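Visit to the two-arm bench at Holst, Bulville

I went to the Holst open afternoon in April, mostly to find out how they keep a small two-arm cell running day after day. Our own is down more than I would like. 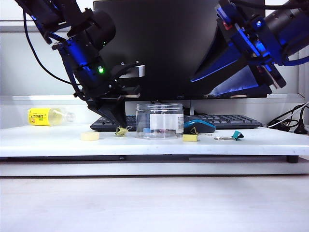
Youssra Mahrous looks after the cell and gave the tour to groups of 6. She started with mounting. Both arms are bolted to the same rail, so if one base works loose the other drifts with it, and she puts a wrench on every base bolt before the first run. It takes her 2 minutes.

Cables were next. Most of her repairs are cables. A loop that is too short pulls at the connector when the wrist turns, and one that is too long catches on the bracket. She moves each joint by hand through its full travel with the power off and watches the loop - if it goes tight anywhere, she redoes the ties.

The fingers get wiped with alcohol and checked for play. A worn pair can still hold a jar but will drop a key or a small binder clip, so small items go on the table for the morning check. Spare fingers come from Broline and are changed in pairs.

Joint housings are opened only when a motor runs hot or noisy. She keeps 9 spare motors on the shelf, all with the ID already set, and says a swap takes 30 minutes including the zeroing. The log is a paper notebook. They tried the Jondden software for it and went back.

I asked about screws backing out of the brackets. She uses medium threadlocker on the metal ones and marks each head with a paint pen.

Parking is behind the building, and the side door is the one to use.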